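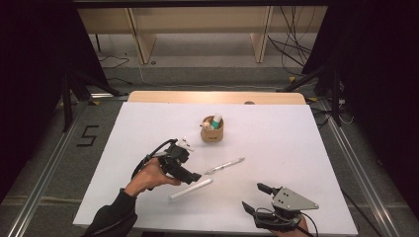
Can the two grippers be calibrated in a single pass?
Each gripper needs its own pass. The calibration routine in Skelter solves for one device at a time and writes a separate offset file for each. Running both together will produce an error when the solver starts.

4.2 Checking the gripper streams

Carry out this check after any change to cables, mounts or software version. It applies to Skelter with the Avau tracking module installed.

1. Start the Skelter service and wait for the status line to read READY.

2. Open the Devices panel. Both grippers should be listed, one as LEFT and one as RIGHT. If the labels are the wrong way round, select Swap and restart the service. Do not rename the devices by hand.

3. Close and open each gripper fully. The width trace should reach both limits without a step. A flat trace means that the encoder channel has not been assigned (see 4.5).

4. Select Sync Test. The panel reports the time offset between the head camera and each gripper. An offset under 20 ms is acceptable.

Note: The first reading after a restart is often high. Discard it and run the test again.

5. Lay out the task objects. For the pen-and-cup task, the cup stands near the centre of the white board and the pen lies on the board in front of it.

6. Hold a gripper in each hand, over the board, and select Record. Keep still until the frame counter begins to rise, then start the task.

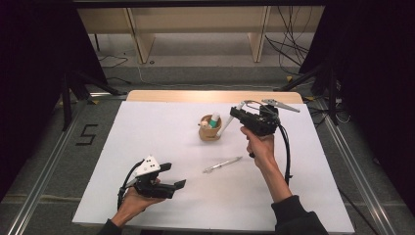 7. Select Stop and open the episode in the viewer. Step through it and compare the jaw width with the video at each opening and closing. The two should agree to within one frame.

8. Select Validate. Episodes shorter than 10 s are rejected and moved to the holding folder.

Caution: Do not disconnect a gripper while the service is writing. The episode index may be damaged and will have to be rebuilt with the repair tool.

4.3 Buffer settings

The default buffer holds 2,000 frames per stream. If the log shows DROPPED, raise the value in the Sutcliffe configuration file and restart the service. Changes made while the service is running are ignored.

Replay in the Skosdale planner reads the same file, so copy it to the planning machine after each change.

Section revised December 25, 2023 by Jarrah Pomare. Checked by Ashton Kingi.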